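Vanumeo dance school to change its adult classes from September

The Vanumeo dance school will run its adult beginners' classes in a new form from September, with separate groups for people who have never danced and those coming back after a long break.

Until now both have shared one evening class. Szabolcs Illés, who teaches it, said the mix had become hard to manage as the numbers grew. People who danced as children tend to remember the names of the steps and want to get on to turns and short sequences, while new starters are still working out which foot goes in front.

"I was spending half the lesson with one end of the room and half with the other," he said. "Both ends were very patient about it, but they were paying for a full class."

The new starters' group will meet at 6.30pm and the returners' group at 7.45pm, both in the upstairs studio at Jurnia House. Each course lasts 11 weeks with a break at half-term. Places in the first group are limited by the length of the barre, and the school says it will open a waiting list if they run out.
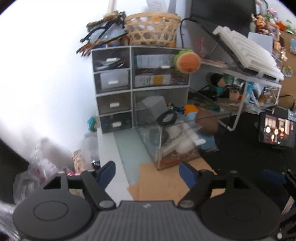
Page last changed: September, 9.40am

Jintana Khamphan will take the returners. She has taught the school's teenage ballet classes for nine years and will carry on with those. Her adult group will spend its first two weeks on posture, pliés and simple work at the barre before anything faster is added, and jumps will be left until the second half of the course.

"Your head remembers being 15 and your ankles don't," she said. "I would like everyone to go slowly at first, even if they feel fine."

Neither group needs special clothing. Leggings or tracksuit bottoms and a close-fitting top will do, with socks for the first lesson. After that the school asks for soft ballet shoes, with either a full or a split sole. Pointe shoes will not be used in any of the adult classes.

Live piano will continue in the returners' class only. The other group will use recorded music, partly so that Mr Illés can stop and repeat a few bars as often as he needs to.

The adult contemporary class, taught by Ms Jasińska, is not affected and stays at its present time. The Fakari group, which rehearses in the downstairs hall, will also keep its usual evening.

Dancers already in the mixed class have been asked to tell the office which group they would like to join. Anyone who is unsure can try one lesson of each before paying for the course. Fees for the coming term are unchanged, and unused lessons from the summer can be carried over until half-term.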